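Notes from the Horkent open day, 2/26/21

I went to Horkent for the carpets. Kadley had told me there was a floor-covering showroom in the same building, and there is, but it closes at lunch, so I ended up spending the afternoon at the open day upstairs. Admission was free. Parking was $5, payable to a machine that takes only coins and makes you walk back to the street for them.

The sign-in desk gave me a sticker, a tote bag from Nyaga (building management, very proud of the elevators) and a map drawn by someone who had never had to follow one. I missed the talk on adhesives entirely and came out beside a table I liked right away.

It was a glossy, dark reddish-brown thing with wild grain and a curved edge, the sort of table an aunt keeps for holidays and guards with place mats. It had a big gray LEGO baseplate on it, set at an angle, and a scattering of bricks on the bare wood to the left. I have a table very much like it at home and have spent years keeping toys off it.
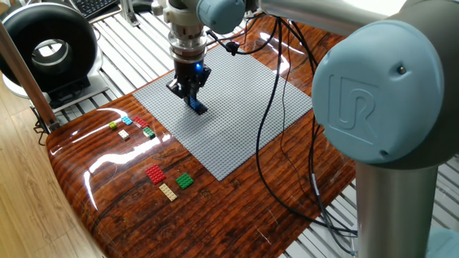 Fredy Apaza was looking after the table that afternoon, and he let me stand closer than the tape on the floor suggested. He told me they own 800 bricks and keep nearly all of them in a cabinet, because visitors with a full bucket in front of them start building castles and never leave. I asked who picked the colors. He said they had been picked by whatever was left after the last open day.

I was fond of the lime green and the light blue, which looked like candy against all that brown. The cream one looked like a tooth. A man behind me explained to his son at length that you should always sort by size before you start, and the boy said he wanted a sandwich. 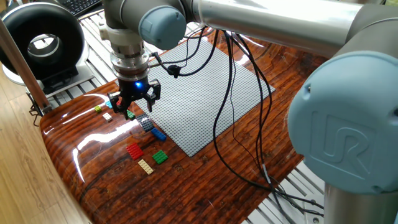

Lunch, since we're on the subject, was catered by Bralletti and came in paper boats. I had the meatballs. There were supposed to be 300 lunches and there were about 200, so the line had a certain edge to it by the time I reached the front. The coffee was good – much better than the building deserves – and you could take it anywhere except near the table, for obvious reasons.

I took mine to the window, finished it faster than I wanted to, and went back. The project was not ambitious. Dark blue on the plate, red on the blue, a little left of the middle. Two bricks is a modest skyline, but I've seen home renovations with less to show for a whole morning.

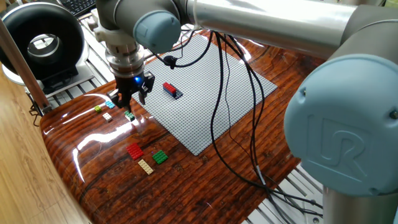
Green goes on top of the red. I had been privately hoping for the lime, and I said so to Fredy, who wrote it down on a clipboard with every sign of sincerity. The red sits slightly to one side in the stack, so the whole thing has a bit of a jog in it, like a house that got its second floor from a different contractor. I thought it was an improvement. All that gray plate around it made for a very generous yard. 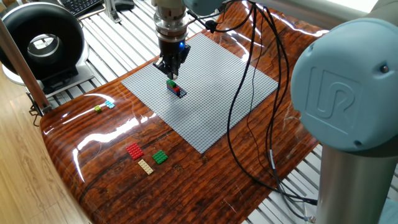 On the way out I filled in the feedback form, which asked me to rate the signage and left one line for comments. I used it on the parking machine. The carpet showroom was still closed. They're holding another open day in April, and Kadley wants to come along for the meatballs, so I've told her to get in line early and bring coins.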